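Putari Woven Fruit Basket, Rectangular

Home > Table and Serving > Baskets > Putari

Product code: 2349-PU
Colour: dark brown
Availability: in stock, sent within 3 working days

The Putari is a plain rectangular basket for fruit, bread rolls or anything else you want to keep together on a table or worktop. It is low enough to reach into without moving it and it takes up little room on a shelf. Yokoyama have sold it to cafés, canteens and guest houses for 12 years, and the shape has not changed in that time.

The basket is sold empty. Fruit is not included.

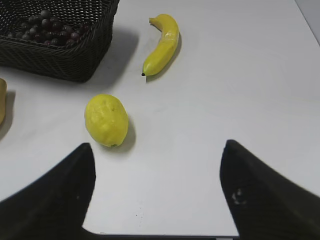
Most customers buy the Putari for a breakfast counter or a kitchen table, and we are often asked what colour to choose. It comes in dark brown only. The pale version was dropped because it showed marks from berries and tea. Dark brown goes with wooden furniture and also stands out well on a white top, where yellow fruit such as a lemon or a banana looks bright next to the weave. If your tables are very dark you may prefer something from the Zidura range, which is lighter.

Details

Shape: rectangular, shallow
Weave: close, with small gaps
Rim: rolled
Longest side: 27 cm
Material: plastic wicker
Handles: none
Sold: singly, or in packs of 3 or 12

The sides lean out slightly towards the top, so the baskets sit inside one another when empty. A pack of 12 stacks in the space of two or three. Please lift them apart by the rim. Pulling at the side of the weave will loosen it over time.

What fits

Lemons, limes, small apples and plums all sit well in it. Bananas can go in, but a whole bunch will stick out over the end – we would lay them beside the basket or use the larger Runance tray. Bread rolls are fine with a napkin underneath.

Small fruit can be put in without a liner. Grapes are best left in a low heap on the floor of the basket so that the ones underneath are not crushed. The gaps in the weave let air through, and you can see some of the fruit from the side. Very small berries should go in a dish first.

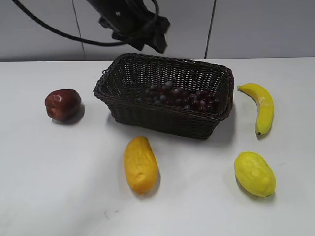 Cleaning and care

Shake out crumbs and stalks. Wash by hand in warm water with a little washing-up liquid, using a soft brush for the corners and under the rim. Rinse and leave upside down on a rack.

Do not put it in the dishwasher, the oven or the microwave. Do not leave it on a radiator. It can be used outdoors but should be brought in afterwards – strong sun will fade the colour.

If juice has dried in the weave, soak the basket for ten minutes before brushing.

Customer comments

"Bought a pack of 12 in May for our breakfast room. Easy to wash and they stack properly. One had a loose end under the rim, which was replaced." – Severino Vidal

"Good size for a small table. I would like one with handles." – Hideaki Aoki

Delivery and returns

Single baskets go by post. Packs of 12 go by courier and need a signature. Unused baskets can be sent back within 27 days. Please keep the card sleeve, as we cannot resell them without it.

Spare card sleeves and shelf labels for shops can be ordered from the Yokoyama trade desk. Have your account number ready.

See also: Runance serving tray, Zidura bread basket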